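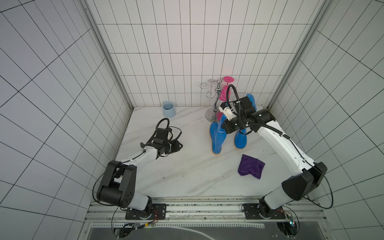

Search the manual Go

7. Fault "Grip lost" on soft and heavy objects

This section explains what to do when one arm of the Cadia two-arm cell stops with the fault "Grip lost" while it handles a soft or bent object. The fault is most common with rubber boots. It can also come with thick cloth, but then the object is light and the danger is small.

When the fault comes, the arm with the fault stops where it is and keeps its motors on. The other arm does not stop by itself in the factory setting. Please read the caution first.

CAUTION: Do not reach into the cell to take the boot out while the other arm is still running. Both arms share one rail and both can reach the middle of the floor. Press the stop button and wait until the Drotance screen shows HOLD for left and right.

CAUTION: The stopped gripper can open when you clear the fault. A boot that hangs high will then fall, and it can pull the wrist cable or break a glass or a mug on the floor.

7.1 Make the cell safe

1. Press the stop button on the front panel.
2. Check on the screen that both arms show HOLD. If one arm shows RUN, switch off the main power and go to section 2.
3. Look where the boot is. If it is in the air, support it with one hand from below before you do anything else.
4. Choose "Open slowly" for the arm with the fault. Do not pull the boot out of closed fingers, the finger mounts can bend.
5. Take the boot out and look at the wrist cable. It must make a free loop above the wrist and must not be caught on an object.

Note: In HOLD the motors are still on and the wrist feels stiff. This is normal.

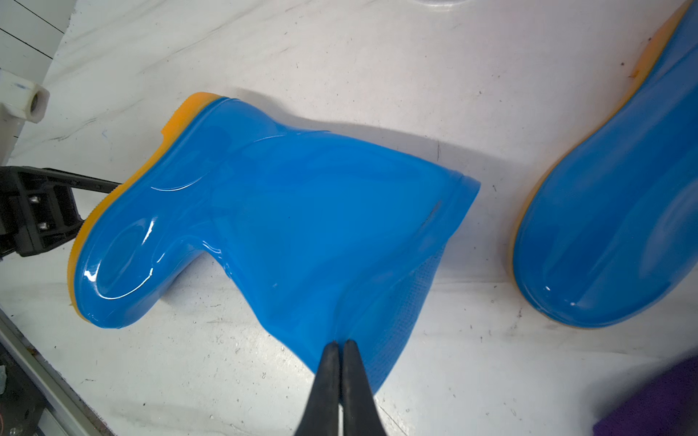 7.2 Find the cause

1. Open the event list in Drotance and select the last "Grip lost" line. Write down the motor current at the moment of closing.
2. If the current is below 550 mA, the fingers closed on too little material. Teach the grip point again, deeper on the shaft and away from the rim.
3. If the current is 550 mA or more, the fingers closed well but the object slid. Clean the finger tips and the boot with a dry cloth. Dust on smooth rubber is enough to cause this.
4. If the current jumps up and down, check the plug of the gripper cable. Switch off the main power before you touch it.
5. Run the pick at slow speed with only one arm active. Lift the boot a hand's width and keep it there while you watch the current.

Note: A boot lying on its side is harder than a standing one. The shaft folds under the fingers and the cell may take the fold for a good grip.

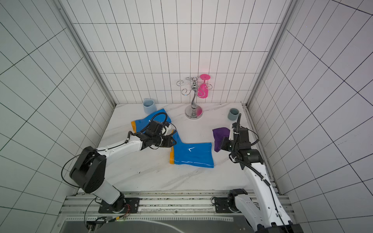

Escobedo wrote to us that their cell gave this fault every afternoon with the left arm, and that teaching the grip point again helped only for a few runs. In their event list the fault was on line 1,741, and the line before it was a warning from the right arm, which still had a cloth in its fingers. They asked if one arm can disturb the other.

It can, if both arms are fixed on the same rail and the rail bolts are not tight. A fast stop of one arm then shakes the other – and a boot held only at the edge slips out. Tighten the bolts of both mounting plates before you change any grip setting.

7.3 Stop both arms together

We recommend this setting to all users who handle heavy objects.

1. In Drotance, open Cell, then Faults, then "Grip lost".
2. Change "Stop this arm" to "Stop both arms".
3. Save, and restart the controller. Without a restart the old setting stays active.
4. Test it with the cell at slow speed. Use the test button on the fault page, do not drop an object for this purpose. 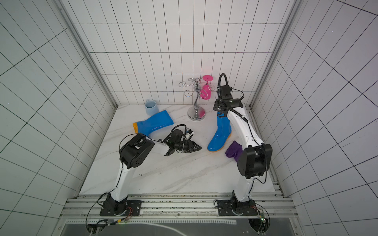

After the test, start both arms again from the home position. Never continue a half finished motion after this fault, also when the boot looks well held. The stored position of the object is no longer reliable, and the arm can press it against the back wall or the floor.

If the fault returns after all steps, export the event list and send it to Fostach support. Write which arm it was, which object, and if the other arm was moving.

Shares 2 | Comments 1

Fostach Technical Documentation | Contact support | © Fostach, all rights reserved | Back to top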